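Cuaderno de taller, deshidratado de cítricos
11 jul 2024

Tanda 7. Seguimos con el problema de las rodajas que se oscurecen por el centro antes de que el borde termine de secar. Trinidad Vergara revisó las notas de las tandas anteriores y cree que el corte es demasiado grueso para la temperatura que usamos. Puede ser. Ivana Pereyra opina que el problema es la fruta, que viene muy madura desde que compramos a Dultine.

Entraron 3000 g de naranja, lavada y cortada por la mañana. Después de quitar puntas y rodajas rotas quedó bastante menos, no anoté cuánto. De la parte buena separamos 900 g para la prueba sin azúcar que pidió Forkness. El resto fue con el almíbar de siempre.

El horno Brandes vuelve a marcar de más. Puse el termómetro suelto en la bandeja de arriba y la lectura no coincide con la del panel. Gisela Leiva dice que ya pasaba en la tanda 5 y que entonces se corrigió bajando el mando un punto. Hice lo mismo y lo dejo escrito en la puerta.

Giramos las bandejas a media tanda. La de abajo va más lenta, como siempre. El ventilador hace ruido al arrancar pero luego se calma.

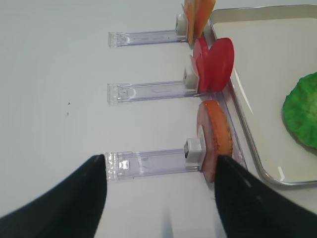 Rodaja de naranja de pie en su soporte transparente, sobre la mesa blanca.

Las rodajas sin azúcar quedaron más frágiles y con el color más apagado. Sabor correcto, algo amargo en la piel. Las de almíbar siguen pegándose a la rejilla — probé con papel y se despegan mejor, aunque tardan más en secar por debajo.

Lertchai Rattanakul pasó los frascos por agua hirviendo y faltaron 2 tapas. Hay que pedir más a Brovirholm junto con las etiquetas.

Pendiente:
Afilar la cuchilla o cambiarla, deja el corte en cuña.
Repetir la tanda con rodaja más fina y la misma fruta.
Pesar el descarte.
Preguntar a Forkness si la muestra de agosto va entera o troceada.

Trinidad se lleva una bolsa de cada tipo para ver cómo aguantan cerradas. La mía queda en el estante, junto a la balanza.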